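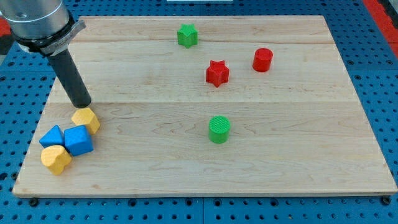
**Sunday, pushing session, Felisis cell**

Good day on the arm! We closed out at 423 episodes, every one of them saved with an instruction attached, and the running total for the block set is now 2051. I was hoping to clear 2000 before the end of June, so I'm very happy with that.

Setup is the same as last time: eight blocks, two each of red, green, blue and yellow, on the maple-coloured board, with the plain black rod. Teleop through Petora. I dropped the speed cap a little and the pushes look much smoother in playback — fewer of those jabs where a block shoots off and you spend the rest of the episode chasing it.

Instructions I leaned on today:

- push the yellow pentagon away from the blue cube
- bring the green cylinder over to the red star
- separate the yellow heart from the blue triangle
- put the two stars side by side

The separating ones are my favorite. When four blocks are packed together you have to find a gap for the tip and come in from the side, and everybody does it differently, so there's lots of variety in there for the model to chew on. We have far too few of these. Most of our older episodes start with the blocks spread out, and the policy shows it: give it a tight cluster and it shoves the whole pile across the board.

Stars are still tricky. The rod catches between two points and the block spins. I kept those episodes in as long as I recovered and finished the task. Recoveries are gold!

Threw out 4 episodes, all for the same thing: Jotell stamped the instruction late, so the first push belonged to the previous label. Gu is the branch with the fix. Please pull it before you collect anything.

Next:

- 100 episodes that start from a cluster, with a different group of blocks each time
- more starts near the board edges
- retrain on the full set and rerun the separating tasks first
- try "heart" and "yellow heart" as separate wordings and see if the policy cares

Arm is parked, logs are on the shared drive under the usual folder.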